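Summer mats on the bed: over the sheet or instead of it?

quillback
Posts: 660
We've got one of those woven summer mats on the bed in the small room, the cream sort with big Chinese characters printed all over it. It's cooler than a cotton sheet but I can't settle how to make the bed up with it. At the moment the mat goes straight over everything and the white sheet ends up shoved down the side. Clothes get sorted on there as well, so it's never clear for long. 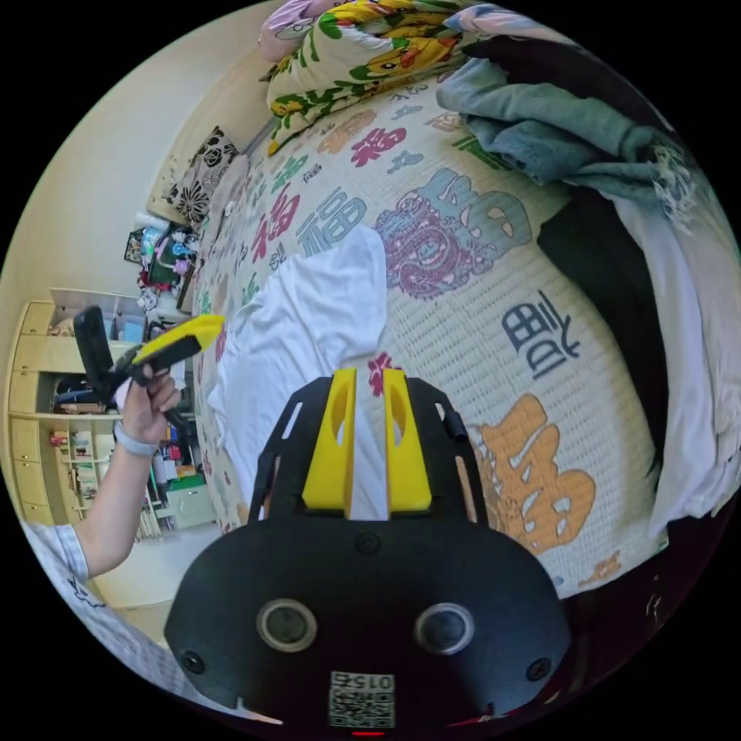
What I want to know is whether people put the mat on top of a fitted sheet or straight on the mattress. Mine creeps towards the wall by morning. I've also been told to take the pillows off it in the day and I don't see why.

dormouse_5
Posts: 919
Straight on the mattress protector, no sheet. A sheet underneath is what makes it slide. We had ours on a Dellura protector with a rubbery back and it stayed put all of July and August.

tansy
Posts: 2,222
Disagree with that. You want a fitted sheet under it, pulled tight, otherwise the edges of the mat rub the mattress cover. Ours wore a hole in one. Sew a loop of elastic on each corner and it won't move.

As for the pillows, leave them where they are. Ours stay on all day and the mat is fine.

dormouse_5
Posts: 919
Depends how the edge is finished. Ours has cloth binding and hasn't worn anything.

quillback
Posts: 660
Edges are bound on mine, so I'll try it without the sheet first. Does anyone wash theirs? The label has gone.

tansy
Posts: 2,222
Damp cloth, wipe along the weave, then stand it up somewhere airy. Don't fold it. And I wouldn't sort clothes on it if there are zips, they catch.

hobnail
Mine went through the machine on a cool wash and came out all right, a bit wavy.

tansy
Posts: 2,222
I wouldn't risk it with a printed one.

quillback
Posts: 660
Wiping it is, then. The T-shirts can stay on there, jeans will go on the chair. I'll post again when it's had a week without the sheet.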